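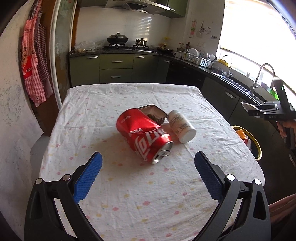 About Lamstead

By Hiwot Mekonnen
November

Print this page | E-mail this page

Lamstead is a small robotics workshop in Pellel. We are building a table-clearing arm called Plititon, and we do most of the work in a house. The bench, the printer and the spare motors are in the back room. The kitchen is where we test and where we record.

The project was started by Hsin-yi Yau, who had spent several years servicing packaging machines and wanted to build something that could handle the mess left after a meal. Her first arm was bolted to a shelf and could pick up a wooden block if the block was put in the right place. I joined when the second arm was half wired. I do the software and most of the paperwork, including this page.

What we do

Plititon is meant to do one job. It picks trash off a table and puts it in a bin. Crushed cans and empty wrappers are a large part of that, and they are harder than they sound. A can that has been stepped on doesn't have a round side to close on anymore. A wrapper folds when you touch it and then hangs in a different shape from the one you planned for.

We teach the arm from examples done by hand. One of us holds a gripper, does the job at normal speed, and the recording goes into the training set. Sometimes two of us work from different sides of the table, which took some practice - the tools are wider than a hand and they bump. So far we have 3874 recordings. After checking we kept 3633 of them. The rest had dropped frames, or somebody stopped halfway to answer the door.
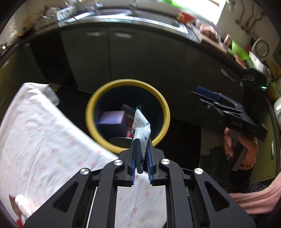 Letting go is the part we are working on now. With a light wrapper the arm has to be well over the rim before the jaws open, or the wrapper catches on the edge and ends up on the floor. Hsin-yi is rewriting that step so the wrist drops a little lower before release. On the bench version it also waits a moment after opening, and we haven't decided whether to keep the wait.

The textured pads on a gripper matter more than we expected. Smooth pads were fine for boxes and poor for anything thin. We change pads when the pattern wears down and write the change in the log, so that a week of bad grips can be traced to the right cause.

How we work

The arm itself is on its fourth base. It clamps to a table edge and runs from a single power supply. Machined parts come from Chu, a shared shop across town where we rent time on the mill. Anything we can print we print at home, usually overnight.

We test in an ordinary kitchen because that is where the arm will be used. The light from the window changes all day, the tablecloth has a pattern, and there are dishes in the rack and pots on the stove. An early version that did well on a plain gray bench did badly on the flowered cloth. We now record with the cloth on.

Every new version gets a run of 100 pickups before we change anything else. The last version missed 11, nearly all of them flat wrappers.

Visits and contact

We hold an open bench every Wednesday evening from 6:30. You can see the arm, try a hand-held gripper and ask about the wiring. Please write first, as the room is small and the driveway holds one car. We don't sell kits yet. People who want to build their own base can ask for the drawings, and Hsin-yi will send the current set - check the revision letter before cutting anything.

Related

Plititon base, revision D: what changed
Booking mill time at Chu
Pad wear log and how to read it
Notes from the last open bench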